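Skip to notebook | Print this page | E-mail this entry

Category: Student Projects > Manipulation > Notebook

Friday, July. Simulation bench, Windusen course, kitchen task.

Reran the Lambrechts controller on the tabletop kitchen set with the contact settings from last week. 107 episodes, seed 1723, fixed camera. Policy checkpoint unchanged. Three episodes crashed at load with the same mesh error as before; left them out of the tally.

Main result: 27 failures. Most are in the approach phase. The wrist reaches the pre-grasp pose, then the fingers close early and the rim slips out. Xolani Botha thinks the joint velocity limit on the distal links is too high in the Nultia config. I lowered it by hand for one batch and the early closing got less frequent but did not go away. Need a proper sweep before changing the default.

Second issue is object friction. The plate and the dish share one material entry, copied from the Uvanstead asset pack. Split them into separate entries before the next run. The old file is kept as materials_old, do not delete, the report scripts still point to it.

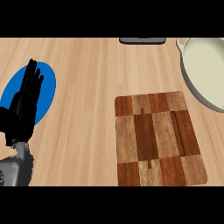
Camera crop needs to be settled before we train the vision part. The letterboxed view keeps the original aspect ratio, but it costs pixels at the top and bottom, and the render has content right up to both bars. The cream baking dish runs out of view at the upper right, and the checkered cutting board loses its lower edge. The blue plate has the black hand over it and also leaves the view on the left, so a full rim fit will not work from this camera alone. Options are to pull the camera back or fit on the visible arc. Trying the arc first, less to re-render.

To do:
- velocity limit sweep, five values, same seed
- separate friction entries, check mass while in there
- mesh error: find which asset, log the path at load
- ask Xolani for the arc fitting script from the spring term

Logs are in the shared folder under the run seed. Bench is booked from 3 for the other team, so the sweep goes in overnight.

Filed under: simulation, dexterous hands, student work

E-mail this entry | Print this page

This site uses cookies to remember your login. By continuing you accept our cookie policy.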